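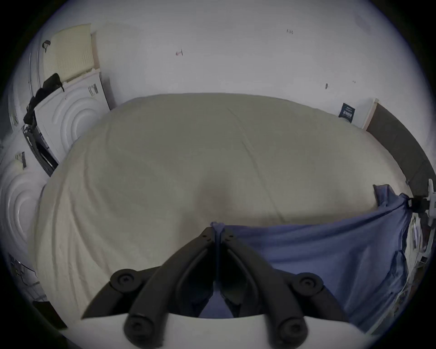
Pull it more slowly, said a voice from the corridor, the sheet is not your enemy. It was the second year student, the tall one from the Vidard team, and she had stopped at our door with a cup of tea in her hand. I did not turn my head. When you turn your head, your wrist turns also, and then the whole try must be thrown away.

"We have a rhythm," I said.

"You have a hurry," she said, and she drank her tea.

It was the August of the Verstraete Cup, and our club had to teach Temo to make a bed. Temo himself was not with us. He stood in the school in Premport, under a cover, with one arm on and one arm in a box, and he waited for our lessons. We made the lessons with our hands. One person held the black gripper and pulled the blue cloth over the bed, one person wrote in the notebook, and one person sat on the floor and told us the time. The rules asked for 84 good tries before Monday. We had 70.

I had joined the club in spring because I wanted to build something. I imagined motors and the smell of hot metal. In place of this I learned about bed linen. I learned that a cloth has a will, and that the corner you hold is never the corner that gives you trouble. At home my grandmother made the beds with two movements, one up and one down, and the sheet fell where she wished. I had watched her a thousand mornings and I had not seen anything.

"Again," said the boy with the notebook.

I closed the fingers on the edge of the cloth. A small peak of blue stood up between them. I pulled, I counted in my own language, which is faster for me, and at the count of 6 the cloth slipped out and lay down like a tired dog.

"Bad," said the boy, and wrote it.

"Do you write why it is bad?" asked the girl in the corridor. She was still there.

He looked at his page. There was a column for good and a column for bad, and no column for why.

"At Vidard we write why," she said. "Last year we did not, and our robot learned to drop things very beautifully."

Nobody laughed, but I think all of us wanted to. It was past nine in the evening and we had eaten only crackers. The boy drew a new line down the page with a ruler. At the top he wrote WHY, and under it, after some thinking, he wrote: she was angry at the sheet.

"I was not angry," I said.

"You were a little angry," said the one on the floor.

So I gave the gripper to him and I took his place by the bed. From there I could see what the girl had seen. He lifted before he pulled, as I did, and the cloth came tight and then jumped. It was so clear from the floor. I told him to keep his hand low, to go along the bed and not toward the ceiling. He tried. The cloth came after him, wrinkled and slow, and it stayed.

"Good," said the boy with the notebook. Then he asked, "Do I write why it is good?"

I looked at the door to ask her, but there was only the corridor and, on the window ledge, her cup.

We made 3 more good ones before they switched off the heating of the water and the pipes began to knock. I washed the cup in cold water and carried it upstairs to the Vidard room. The light was on under their door. I heard someone inside say "again," in a voice as tired as ours, and I stood there a moment with the cup before I knocked.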